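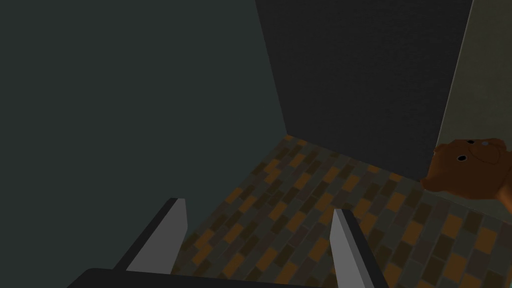 Setting up your Walero dehumidifier, part 2: the drain hose

I run mine with the hose all year, so I never have to empty the tank (bliss!).

1. Switch the unit off and pull the plug.
2. Pop the rubber cap off the back. Mine was stiff, so wiggle it.
3. Push the hose on until it clicks, then run it downhill to the drain. No loops!
4. Plug in, hold Mode for 6 seconds and let go when the light turns green.

Note: the hose in the box is short. I bought a longer one from Vemard and it fits fine.

Caution: don't use an extension cord. And keep the hose out of any room that freezes – mine iced up one March and I came down to a very soggy rug.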